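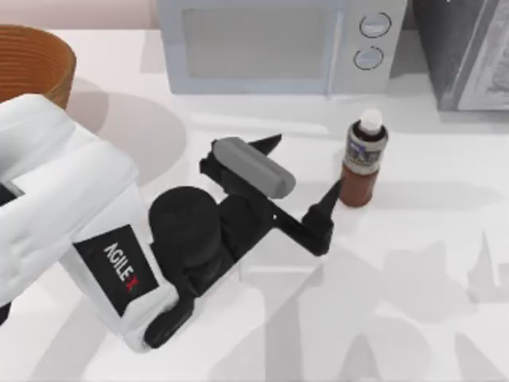
AgileX arm beside a small bottle, rendered

Criminal Procedure, Handout 6: From Charge to Plea

Okay, last time we got as far as the arrest, and a few of you stayed behind to ask what "charged" really means. I rushed that part, so let's slow down.

A charge is an accusation on paper. It says the state believes it can prove you did a particular thing on a particular date. Police can arrest on probable cause, but the prosecutor decides what gets filed, and I want you to keep those two steps apart in your answers – I took marks off 26 papers in May for mixing them up!

Our running case is still State v. Walczak (the Kiltdale warehouse fire, pages 37 to 39 in your packet). Read the complaint first and the news clipping second. The clipping says he "was arrested for arson." The complaint says attempted arson and criminal damage. Big difference, and the Helwood paper never fixed it.
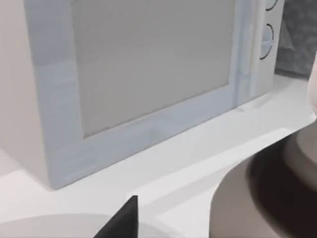
2 min read

Now, the first appearance. It's usually short. The judge tells the defendant what the charges are, makes sure there's a lawyer, and deals with release. In Walczak the hearing took up to 26 minutes, depending on whose notes you trust, and most of that was bail.

Remember that bail isn't punishment. The judge is asking whether this person will come back and whether anyone is at risk in the meantime. I like the Memonham ruling on this (packet, page 434 – yes, the numbering jumps, sorry) and I'd read the dissent too.

Then the plea. "Not guilty" doesn't mean "I swear I wasn't there." It means "prove it." Plenty of people plead not guilty and change it later, once their lawyer has seen the evidence.

For next class: write one page on whether Walczak should have been released, and on what conditions. Use the complaint only.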